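Notebook, cloth handling, bed station
2026-01-04

Sunday shift, so it's just me and Chih-ming Lo, and we had the heating to ourselves. Man-lok Tse left a note in December asking for more blue cloth on the bed station before the Vivero people look at the next training run, so that's the whole plan: blue cloth, hand-held grippers, lots of repeats. Target for the set is 400 demos. We had 200 in the bag before the break, and I'd love to get the rest done this week.

Corner pick and stretch

Started with the one I like least. You pinch the cloth at a corner or a bit of edge, lift, and take it out sideways until the slack is gone. It sounds like nothing! But your hands already know how to do it, and they do it too fast, and then the recording is a blur of wrist with a grasp somewhere inside it. Chih-ming keeps telling me to slow down on the closing part, and he's right (annoying). What helped me was counting "one, two" under my breath before the fingers shut.

Also, pinch less cloth. When I grab a big handful it feels safe, but the policy copies the big handful and then can't let go cleanly. A small fold right at the fingertips is what we want.

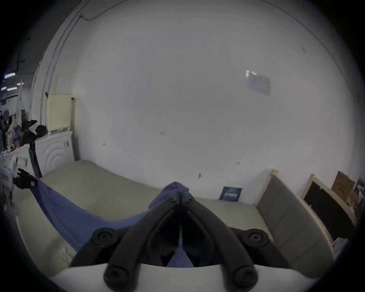

Two-sided pull on the bed

Same cloth family, but now the point is tension between two holds. One side stays put, the other does the moving. I tried moving both sides for a while and it made a mess of the labels, because Elspeth Carnegie's segment script wants one side to be clearly the leader. So: pick a leader at the start of the take and stick with it until release. If you swap halfway, bin the take, don't try to rescue it.

The duvet is a pain. It's soft, so if you push down as you pinch you come up with duvet as well as cloth. Come in low and skim, fingers open just wide enough. I want to try a firmer cover under there at some point, but Man-lok would say (has said) that real beds are soft and we should live with it. Fair enough.
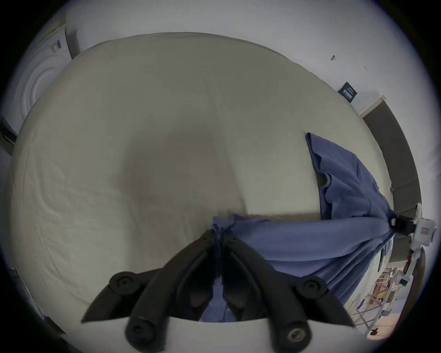 Blue cloth pulled taut between the gripper and the black clip.

Moved on to the shirt after lunch. Different animal. With a flat sheet you can be sloppy about where you start, but with a T-shirt the collar and sleeves all want to be grabbed first and only some of those are any use. My rule for now is to crumple it a bit differently for every take, look at it for a second, then go in from the two sides. The look matters. Zerrin Türkmen went through take 1568 with me on a call and you can see me dive straight in before the shirt has been in view for any time at all, so there's nothing for the model to go on. Re-recorded with the pause and it's much nicer to watch.
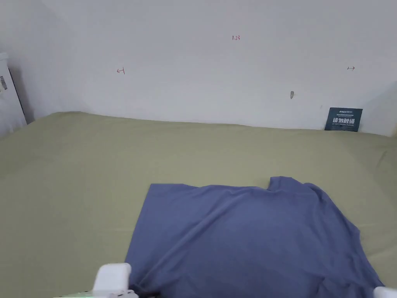 T-shirt on the green cloth, one white finger on either side.

Things to sort before the next session:
- ask Elspeth if the script can flag takes with no pause at the start
- agree with Chih-ming on what counts as "crumpled", his are basically half folded
- a second shirt, ideally not blue
- send Zerrin the list of binned takes

My thumbs are sore. Chih-ming is copying the files over now and I'm going to find some tea.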